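**Two arms, one counter**

Well, the pair of arms finally stands in the shared workshop! I've been promising this update since the last newsletter, and Helmy (yes, we named the build) now has both white arms up, with the grippers on and the cables long enough that nothing tugs. I spent 300 dollars on cable and connectors alone — don't tell my wife.

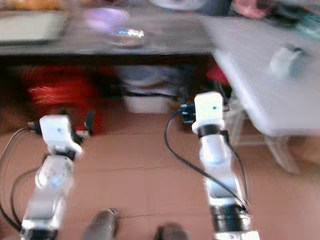

Kittipong Sitthichai wrote in to ask whether we'd tried slowing the shoulders first, because his own pair shook itself silly until he halved the speed and left the wrists alone.

Good tip, and it's going on the list. My headache right now is the reach to the counter: the fingers need to come up over the front edge, and I keep setting the approach too low.
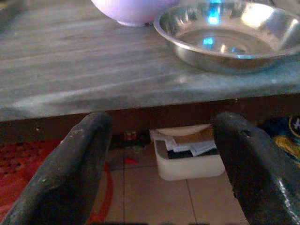
So I'm adding two more stopping points to the path, a bit higher each time, and Thitima Paisan is rewriting the part that closes the fingers. If you have spare rubber tips, bring them by. I'd love to have it all running by April.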